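What to Expect at the Feritholm Robot Open Day
For visitors ages 8 to 12

The open day runs in September in the main hall at Feritholm. Each group has 19 children and one guide. The first stop is a computer screen, where a robot arm practices inside a simulation.

A simulation is a copy of a place made by a computer program. The program works out how light falls, how heavy each block is, and what happens when two things touch. The table and the blocks are drawn by the computer. If a block falls, nothing breaks, and the program can start over.

The practice job is called Jillex. The arm has to pick up a block, move it, and set it down. The blocks are plain rectangular shapes in different colors, and they can lie at any angle on a wooden table.

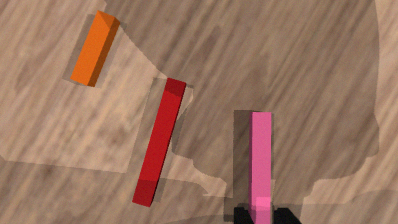
A gripper is the hand of a robot arm. This kind has two fingers. To pick up a long block, the program needs three facts: where the block is, which way it points, and how wide it is. The fingers go down on either side of the block and then close. If the gripper is turned the wrong way, a finger can land on top of the block and the try is counted as a miss.

Squeezing has to be set as well. Too little force lets the block slip. Too much force wastes power, and on a real arm it can damage the part being held.

One practice round lasts 7 seconds. Ngọc Âu, who wrote the program, runs 300 rounds before changing any setting. The blocks are put in new places each time, so the arm cannot simply repeat the same move. The longest test so far had 862 rounds.

The second stop is the Prarnow bench, where a real arm does the same job. Real blocks can be dusty or slightly bent, and real motors are never perfectly exact. A program that works on the screen may need changes before it works on the bench.

Stay behind the yellow line while the real arm is moving. Questions can be asked at both stops.

Word list
Gripper: the part of a robot that holds things.
Simulation: a computer copy used for testing.
Force: a push or a pull.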